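September, kitchen produce notebook, morning entry

Started before 9 with the sorting layout. Santeri Karppinen had asked me to write down properly how we set the produce out, as Hanne Salminen will be taking over the sheet for the next round and my last notes were (fair enough!) mostly arrows. So, in words this time.

Base layer is the cream floral cloth. Pink plastic goes over the top, spread out but not pulled tight. I had a go at smoothing it completely and gave up, and I rather like it creased anyway. The colours look terrific against it, the oranges especially. Plates go to the far side, greens on the left and carrot on the right, and the fruit stays loose in the middle where you can get at it from any direction.

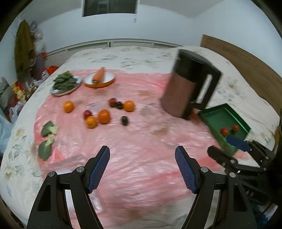 Spinach and carrot plated at the back, fruit loose, kettle and tomato tray over on the right.

The tomatoes have the green tray to themselves, and I'd keep it that way. They're small and I don't want to be chasing them over the plastic. The raised edges are just the job. I've put the tray down in our list as "Nimura, green" so Hanne can find the matching line.

Kettle: lovely tall thing, but it takes up more room than you'd think with that big handle. Next time I'd like to try it further over. Note to self, ask Santeri whether the Skamar shelf is free.

Greens. So pleased with these. A really generous heap, and the leaves sit in layers without any fuss. If you want more plate showing, use less, but I think the full pile looks wonderful. The carrot can lie at whatever angle it likes.

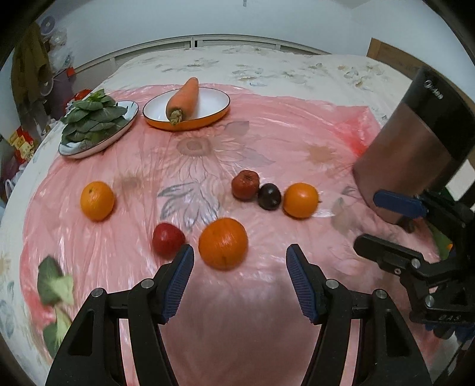

Both plates, greens and carrot, with the sheet creased and the cloth's flowers coming through.

I do enjoy the way the printed flowers show under the pink. Hanne wondered if a plain cloth would make the fruit easier to pick out, and we could try one, but my vote is for the floral! The big orange would stand out on anything.

Sizes are worth a line. The oranges aren't a matched set, and I'd leave them mixed. A small one tucked against a large one is much nicer to look at than a row of equals. The plums are the awkward ones, dark enough that I want them near something bright. Apples are a joy, good strong red, and they're what I reach for first.

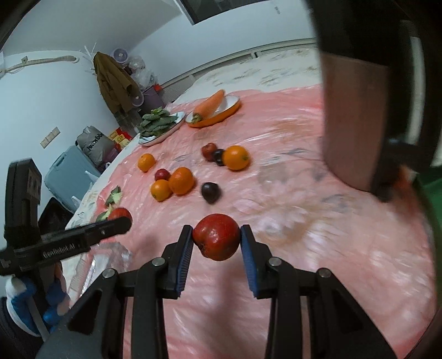
Still to do: copy the layout into the Grerner folder, page 87, and strike out the old version. Find out if Yao can do us a second tray in the same green. Hanne to try her own arrangement and write it up under this one, with fewer arrows than mine, please.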